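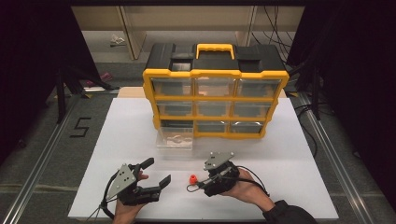 Our yellow and black organizer with the bottom left drawer out on the table

How do you decide what goes in which drawer of a small parts organizer?

Posted by Selina Kuster, 21 August 2020

Hello everyone! I've been reading this site for ages and have finally made an account, so please forgive me if I ramble a bit. My aunt in Harham moved to a smaller apartment this summer and passed along a box of odds and ends, along with this little drawer case with the carrying handle on top. I love it. The drawers are clear, so in theory I should be able to see what I own without tipping everything out on the table, and the handle means I can carry the whole thing from the hall closet to wherever the wobbly chair happens to be.

My trouble is that I've now sorted it 3 times and I keep ending up with one drawer that is simply "things." Screws were easy, picture hooks were easy, and fuses and spare keys have each found a home. After that I get stuck with the single pieces, the ones that clearly belong to something, only I can't think what. There's a small pale loopy thing that I've had in and out of the bottom left drawer all week (you can see it in there now), and I can't make up my mind whether it is a hook or a bit of a curtain fitting or neither.

And then there is the orange one. 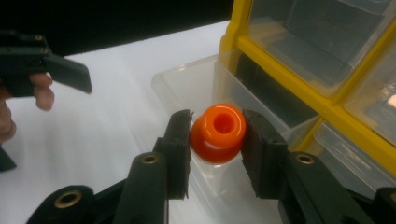

The orange piece, with the round hole in the top

It's shiny plastic, narrow at the waist and wider toward the bottom, with a thick rim and a hollow middle. My husband is sure it's a stopper from some kind of bottle or jug. I think it looks more like a fat little spool, and my daughter would like it for her dollhouse as a vase, which may be the most sensible idea we've had so far. Does anyone recognize it? It came out of the same box as everything else, and my aunt has no memory of it whatsoever.

So, two things really: how do you arrange your drawers so that they stay arranged, and what do you do with the pieces that have no family? I'd be grateful for any ideas, however small. Thank you!

Hedidier

Welcome, Selina! What a cheerful looking case. I've had one of these in the laundry room for 11 years and have gone through every system there is, so let me save you a few evenings.

I used to sort by what a thing was. All the screws together, all the hooks together, and so on. It looked wonderful and it drove me up the wall, because to hang one picture I had to pull out 4 drawers and then put them all back in the right slots. Now I sort by the job. One drawer has everything for hanging pictures, with the nails, hooks, wire and the stub of a pencil all in there together. Another is for the bikes, another is for doors and cabinets (hinge screws, felt dots, those clear bumpers). My sewing bits are in there too, and I know that isn't for everyone, but I mend at the same table.

Put your most used jobs in the top row. I'd keep anything heavy at the bottom, especially if you carry it by the handle the way you describe. Mine tipped over on the stairs once when the top was full of bolts and I was finding washers until November.

For the pieces with no family, I do allow one drawer. Just one! I put a slip of paper in it with the date, and when it gets too full to close I go through it and anything I still can't name goes out. You could tuck a little note in with the pale one saying where you found it, too. "Behind the sofa" or "from the Harham box" has helped me more than once.

As for the orange one, I don't know it, I'm afraid. Have you tried looking inside the rim for a molded number? Plastic parts sometimes have one.

skakness_garage

Looks like part of a toy to me, could be wrong. Measure the hole and see if a dowel or a pencil fits. If it's a spool something ought to go through it. Check the underside too, if it's closed at the bottom then your husband may have it.

For labels use masking tape and a marker, cheap and you can change your mind. I got a roll at Zwahlen for 60 cents in the clearance bin. Stick it on the drawer front down low so you can still see in.

Wouldn't throw the orange one out yet. Give it to your daughter and you'll know where it is.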